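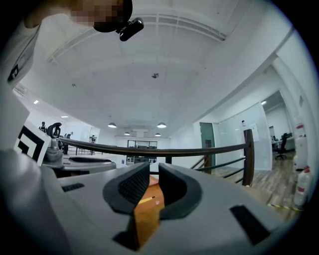
Dusting the stair rail (and the rest of the stairs while you're at it)

Posted January 12, 2019

OK quick one today, had three emails about banisters after the post on ceiling fans so here goes. Wood handrail on top, thin metal balusters under, fat newel post at the end. Lots of houses have that setup. Mine too. Takes me an evening if I do it properly, ten minutes if I don't.

Order of work

Top down. Ceiling corners and trim first, then handrail, then posts, then balusters, then treads. Did it the other way for years and vacuumed everything twice.

Clear the newel post first. Keys, mail, a mug, whatever lives up there. Put a basket on the hall table for it. A flat-topped newel collects junk like you would not beleive.

Handrail

Dry microfiber, one long pull from the top of the stairs to the bottom. Then a barely damp cloth, drop of dish soap in a bowl of warm water. Wring it hard, then wring it again. Dry cloth straight behind it.

Sticky spots are almost always at the turn where people grab. Skin oil and hand lotion. Soap gets most of it. If not, a little mineral spirits on a rag, window open, try it on the underside first. No vinegar on old finish. No spray polish on a handrail ever, it gets slick and somebody goes down.

Don't forget the underside. Run your fingers along it. Yes, gross.

Balusters

Old cotton sock on each hand. Grab one baluster, slide down, next. Turn the socks inside out halfway. Best trick on this page and it cost nothing.

For twisty ones or ones with a collar at the bottom, a soft paintbrush. The 2 inch kind, never used for paint. Brush down, vaccum right after with the hose.

Metal with rust specks: fine steel wool, very light, wipe, touch up with matching paint. Leave bare metal overnight and you'll be doing it again in March.

Loose baluster? Twist it gently. If it spins, there may be a set screw in the little shoe at the bottom. Snug it up with a hex key. No screw, then it was glued and a dab of epoxy up top usually does it.

Wobbly newel

Different animal. Push it at hand height. A tiny bit of give, check the trim at the base for a plug hiding a bolt, pop the plug, tighten, tap it back. More than a tiny bit, get somebody in. I paid 265 dollars to have mine rebolted and should have done it sooner. Don't hang a coat on it in the meantime.

White ceilings over stairs

Worst spot in the house for cobwebs and the worst for ladders. I don't do ladders on stairs. Extension duster only, mine goes up to 9 feet. Pillowcase over the head, rubber band, done. Recessed panels hold dust along the inside lip, so run the duster around the edge before the middle. Trim beams, same thing, top edge if you can reach.

Scuffs on flat white paint: dry eraser sponge, hardly any pressure. Press hard and you get a shiny patch and then you're painting the ceiling.

Treads

Crevice tool in the back corners, then the flat part. Carpeted stairs, rubber glove, drag it toward you, pet hair rolls right up. Wood stairs, damp cloth by hand, skip the mop, water runs down into the joints.

Start at the top and back down slowly. Bucket stays on the floor at the bottom, never on a step. Ask me how I know.

What I keep in the stair bucket
2 microfiber cloths
pair of old socks
soft paintbrush
hex keys
eraser sponge
small bowl, dish soap

How often

Handrail every week, it takes a minute. Balusters once a month or when you can write your name. Ceiling spring and fall. Newel bolt once a year when the heat has been on and the wood has shrunk.

From the mail

Hongjun Song writes that dryer sheets work on metal balusters, used ones, and the dust stays off longer. Tried it on 8 of mine. Seems to help some. Leaves a bit of film on dark paint so buff after.

Somebody else asked about wax on the handrail. Paste wax, thin, well buffed, once a year is OK. Keep it off the grab spot at the top.

Next week: closet doors that come off the track. Send me yours, I have only the one kind.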